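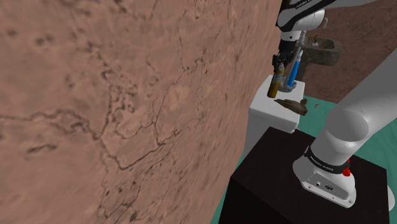
Image de synthèse : mur brun-rouge fissuré et, à droite, un bras robotisé blanc.

Procès-verbal de la réunion ordinaire
Collectif de photographes Zisura
7 janvier 2024, salle de l'atelier, rue Fleltetti

Présents : 8 membres du collectif, ainsi que la représentante du laboratoire Harix pour le point 3.
Excusés : deux membres.
La séance est ouverte à 16 heures par la présidence.

1. Approbation du procès-verbal précédent

Le procès-verbal de la réunion précédente est approuvé avec une correction. Au point sur la chambre noire, il faut lire « le bac de rinçage sera remplacé » et non « a été remplacé ». Le bac est commandé, mais il n'est pas encore livré.

2. Exposition de juillet

Le sujet choisi pour l'exposition d'été reste le fleuve et ses berges industrielles. La galerie Yu a confirmé par courrier qu'elle met à notre disposition la grande salle du rez-de-chaussée et le couloir. La petite salle de l'étage n'est pas comprise, elle est déjà promise à une autre association.

Le groupe de sélection a reçu 42 tirages de lecture. Il propose d'en retenir 16. Une discussion assez longue a lieu sur cette proposition. Plusieurs membres trouvent que les portraits des mariniers sont trop peu représentés par rapport aux vues de quais. Un membre répond que les portraits sont en effet très bons, mais qu'ils ont déjà été montrés deux fois dans la région et que la galerie souhaite des travaux inédits. Il est proposé de garder deux portraits dans le couloir, en format plus petit, et de retirer deux vues de l'écluse qui se ressemblent beaucoup.

Vote : six voix pour, une contre, une abstention. La proposition est acceptée. Le nombre total des œuvres ne change pas.

Concernant l'accrochage, la galerie demande que l'on n'utilise pas de clous dans le mur du fond. Nous devrons employer les cimaises existantes. Le membre chargé du matériel vérifiera la longueur des câbles avant la prochaine réunion.

Les textes qui accompagnent les photographies doivent être remis en français et en néerlandais. La question de la traduction reste ouverte : la personne qui l'a faite l'année passée n'est plus disponible. Chacun est prié de réfléchir à une solution.

3. Tirages et encadrement

La représentante du laboratoire Harix présente deux papiers pour les grands formats, un papier baryté brillant et un papier coton mat. Les échantillons circulent parmi les membres. Le papier mat plaît davantage pour les images de brouillard, mais les noirs y sont moins profonds. Pour les photographies de nuit, le baryté est préféré par la majorité.

Il est demandé si l'on peut mélanger les deux papiers dans la même salle. La représentante indique que cela se fait, à condition de ne pas les placer côte à côte - la différence de blanc se remarque tout de suite. Le collectif décide de prendre le papier mat pour le couloir et le baryté pour la grande salle.

Le laboratoire demande un délai de 6 semaines entre la remise des fichiers et la livraison. Les fichiers doivent être fournis en TIFF, sans accentuation, avec le profil de couleur incorporé. L'auteur de chaque image doit signer l'épreuve de contrôle. Sans signature, le tirage ne sera pas lancé.

Les cadres de l'année passée seront réutilisés. Quelques-uns sont rayés et doivent être repeints. Deux membres se proposent pour ce travail.

La représentante de Harix est remerciée et quitte la séance.

4. Droits d'auteur et site internet

Un membre signale qu'une de ses photographies a été reprise dans un dépliant touristique sans son nom. Il a écrit à l'éditeur, qui s'est excusé et qui propose de payer un droit de reproduction. Le membre voudrait savoir quel montant est habituel. La présidence lui transmettra le barème que nous avons utilisé dans le passé.

À la suite de ce cas, il est décidé que les images du site seront publiées dans une taille réduite et que le nom de l'auteur sera inscrit dans les métadonnées. L'ajout d'un filigrane est refusé à l'unanimité.

La page des biographies n'est plus à jour. Chaque membre est prié d'envoyer un texte court, écrit à la troisième personne, avec les expositions récentes.

5. Chambre noire

L'agrandisseur moyen format est de retour de réparation. Le planning d'occupation est affiché à la porte. Il est rappelé que le fixateur usagé doit être versé dans le bidon gris et jamais dans l'évier. La date d'ouverture doit être notée sur chaque bouteille de révélateur.

6. Divers

- L'objectif de 90 mm prêté en automne n'a pas été rendu. L'emprunteur est prié de le rapporter à l'atelier.
- Une sortie de prise de vue sur les berges est envisagée, tôt le matin. La date sera communiquée par courriel.
- La clé du local de stockage a été remplacée. L'ancienne ne fonctionne plus.

La séance est levée à 18 h 15. La date de la prochaine réunion sera fixée après la réponse de la galerie sur les jours d'accrochage.

Pour le procès-verbal : le secrétariat du collectif Zisura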